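Ondon is a small studio with a game for phones called Flonia, in which you guide a paper boat down a river and avoid the rocks. The game arrived on Android in February, and the designer agreed to talk with us about it.

The first question was why a boat. "My father had a boat, so it was easy for me," the designer said. "In the first version it was a fish, but the players did not understand in which direction it looks."

Flonia has 35 levels now, and the last ones are very difficult. The designer does not want to make them easier. "If you fail three times, the current becomes slower a little. Many players don't notice it, and I prefer it so."

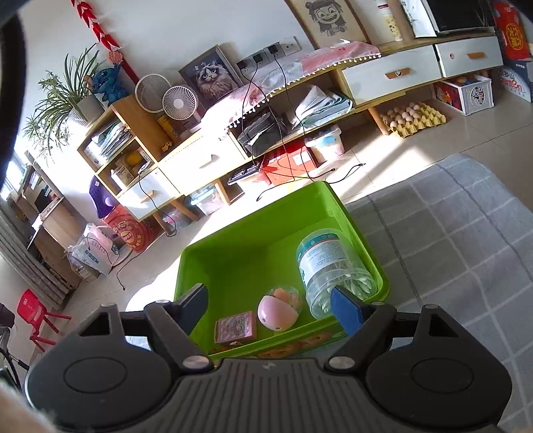
The sound was made by Pimentel, a two-person company that also worked on the racing game Erunau. They recorded roughly 100 water sounds, and most of them were not used. "On a phone speaker, all the rivers sound the same," the designer said.

We asked also about playing on a computer. It is possible with an emulator, but the boat is steered by tilting the phone, and with the keyboard it turns too sharply. A setting for this is planned for the next update, together with a mode for 2 players on one screen.

"After that I will fix the menu," the designer told us. "People write to me about the menu every day."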